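Hulme Cooks' Circle
Minutes of the May meeting

Present: 19 members, and Graham Bloxham's sister, who was visiting and was made very welcome.
In the chair: Dennis Hartley
Apologies: received from the Padovau end of the valley, where the road was closed again.

Dennis opened the meeting at 7.10 pm, a little behind time, as the kettle was slow and it seemed unkind to start before people had something warm in their hands. He thanked everyone for coming out on such a miserable night, and said a special thank you for the plate of date scones at the back, which had no name on it and which he would like to see again.

Minutes of the last meeting

Read and accepted, with one correction. The lemon slice brought in April was recorded as being made with condensed milk. It was made with sour cream and an extra egg, and the maker has asked that this be put right, as two people went home and tried it with condensed milk and were disappointed. My apologies to all three.

Matters arising

The big preserving pan has come back from Trernov and is in good order, apart from the handle, which still wobbles. Graham offered to look at it. He said much the same last winter, as he was cheerful enough to admit, but this time he has bought the bolt.

The borrowed scales are still missing. If they are in the bottom of your pantry behind the flour, please bring them along, no questions asked.

The recipe book

This took up most of the evening, and I have tried to get it all down, though at times there were several conversations going and I was enjoying at least one of them myself.

We now have 34 recipes in hand, typed or more or less typed. Dennis had sorted them on the long table into piles and read out the headings as they stand: breakfasts and breads, suppers, vegetables, puddings, biscuits and slices, pickles and jams. The puddings pile is very healthy. The vegetables pile is two dishes of beetroot and a cauliflower cheese, and Dennis asked, as nicely as he could, whether anyone in the room had ever cooked a green bean.

A good few hands went up. We have been promised a braised cabbage with caraway, a silverbeet pie, a dish of green beans with tomato and garlic that can be eaten hot or cold, and a pumpkin bake that has been in one family so long that the card is mostly butter stain. These are to reach Dennis before the next meeting.

There was a long and very friendly talk on how the recipes should be set out. Some felt that each one should be printed just as it was sent in, with all the little remarks left alone, so that you can hear the person talking. Others pointed out that one of the fruit cakes says "flour till it looks right" and that a young person starting out would be no further ahead. It was agreed in the end that the amounts will be given in cups and spoons with grams beside them, that oven heat will be in Celsius, and that the remarks stay in wherever they can be made to fit. The fruit cake will be baked once more with somebody standing by to weigh the flour before it goes in.

Graham asked that we say what size of tin is meant. He made the ginger loaf in what he calls his ordinary tin, and it came up over the sides and on to the floor of the oven. Agreed that tins will be given by length and width, and that "ordinary" will come out.

On eggs, it was agreed that large is meant unless the recipe says otherwise. On butter, salted, for the same reason that we all use it. There was some feeling on the matter of margarine, and Dennis moved us along.

Printing was next. The quote is for 200 copies with a coil binding, so that the book lies flat on the bench, and a wipeable cover. The coil was very popular. Everybody has owned a cookbook that snapped shut at the moment their hands were covered in dough. A few people wondered if we had been too hopeful with the number of copies, but it was remembered how quickly the last little booklet went at the Kurov fair, and how many cousins there are.

Moved by Graham Bloxham that we accept the quote. Carried, with applause from the back, although the applause may have been for the second tray of scones.

The name of the book was held over. Suggestions so far are in the biscuit tin by the door, and you are welcome to add to them.

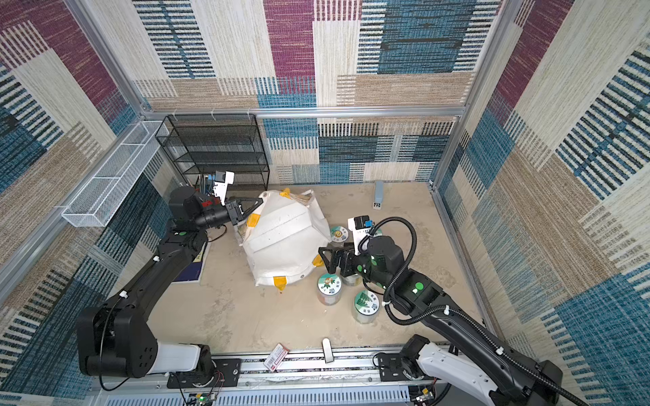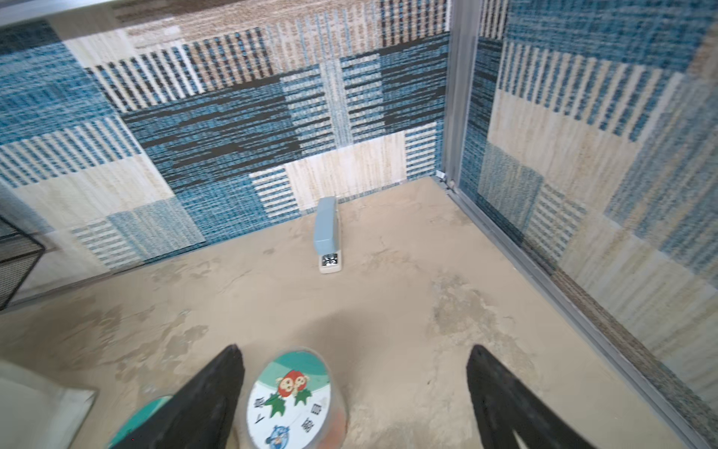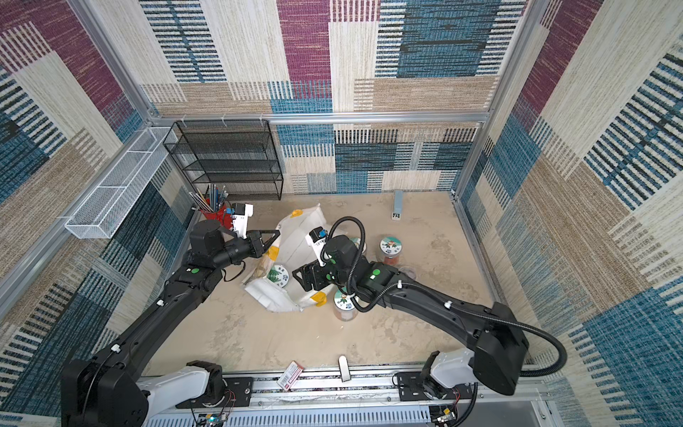
Recipe tried at the meeting

As it was a baking month, Dennis had brought his potato and onion flatbread, which he has been asked for more times than he can remember, and he talked us through it while it was passed along the rows. I took it down as he spoke and he has checked it over since.

You will want two large floury potatoes, peeled, boiled and mashed dry with nothing added. Keep back a cup of the potato water and let it come down to blood heat. Stir two teaspoons of dried yeast and a teaspoon of sugar into the water and leave it until it froths. In your biggest bowl mix four cups of bread flour, a good teaspoon of salt and the cooled mash, make a well, pour in the yeast and two tablespoons of oil, and bring it together with your hand. It will be sticky. Dennis says to resist the flour bag for as long as you can bear it and to wet your hands instead.

Knead for ten minutes, cover, and leave somewhere warm until doubled. On a cold day in his kitchen that is nearly two hours, and in January it can be well under one. Meanwhile, slice three onions and cook them very gently in butter until they are soft and golden, with a pinch of salt early on and a few thyme leaves at the end.

Press the dough out into an oiled tray with your fingertips, leaving plenty of dents, and let it sit for another half hour. Spread the onions over, and the butter with them, and bake at 200 degrees until the edges are brown and it sounds hollow underneath. Start looking at 25 minutes.

Questions were asked as we ate. Can it be made with leftover mash? Yes, if you go easy on the salt, but mash with a lot of milk in it makes a heavier bread. Does it freeze? Beautifully, in squares, with baking paper between. Can you leave off the onions? Dennis looked quite hurt, then said that cheese and rosemary would do. Graham's sister told us she makes something very like it with cold sweet potato and a little chilli, and she has kindly written it out, so that brings us one further along with the vegetables if we are generous in how we file it.

The winter supper

We will hold this in Hulme again, with everyone bringing a dish to share. Last year we had seven trifles and one casserole, and while I heard no complaints from the children, it was agreed that a list would be a good idea. The list went around and is now fairly even. We could still do with another main dish that can be kept hot without drying out, something with rice, and somebody to bring bread who does not mind slicing it.

It was asked that each dish have a small card saying what is in it, and in particular any nuts, eggs, milk or wheat. Please also put your name on the bottom of your dish with a bit of tape. There are still three glass lids and a very nice ladle from last year looking for their homes.

Soup is to be made the day before in the large pots. Graham has offered his split pea and ham, and there will be a plain tomato one alongside for those who don't eat meat. Graham asked for help with peeling, and got it.

Swap table

A lovely full table for the time of year. Quinces, which went first, as well as late apples, bay branches, jars of green tomato relish, and more chokos than there were people willing to take them. Anybody who brings chokos in June is asked to bring a recipe to go with them. A sourdough starter was also handed over in a jam jar, with feeding instructions on the lid, and we hope to hear how it is getting on.

A reminder that jars for the table should be washed, dried and matched with their lids before they come in. Lids that have held pickled onions are best kept for pickled onions.

Other business

A member asked about a knife sharpening evening. There was plenty of interest, and Graham knows a man in Trernov who does it properly with a stone. He will ask what it costs and whether bread knives can be included.

It was suggested that we try one thing each month that none of us has cooked before. Steamed buns were put forward, then fresh pasta, and then yoghurt, which half the room turned out to be making already. Steamed buns it is for June. If you own a bamboo steamer, please bring it, and if it has a lid, so much the better. Dennis will supply the flour and a filling of mushrooms and cabbage, and there may be a pork one as well if the butcher is kind.

One of our newer members said she had been nervous about coming along, as she only really cooks four things. She was asked what they were, and all four sounded delicious, and one of them is now going in the book.

To be done before June

Dennis Hartley: confirm the printing, collect the vegetable recipes, buy flour.
Graham Bloxham: mend the pan handle, ask about the knives, bring the ginger loaf tin so that it can be measured.
All: one recipe each if you have not sent one in, and please look for those scales.

The meeting closed at 9.05 pm, and most of us stayed on to wash up and finish the flatbread.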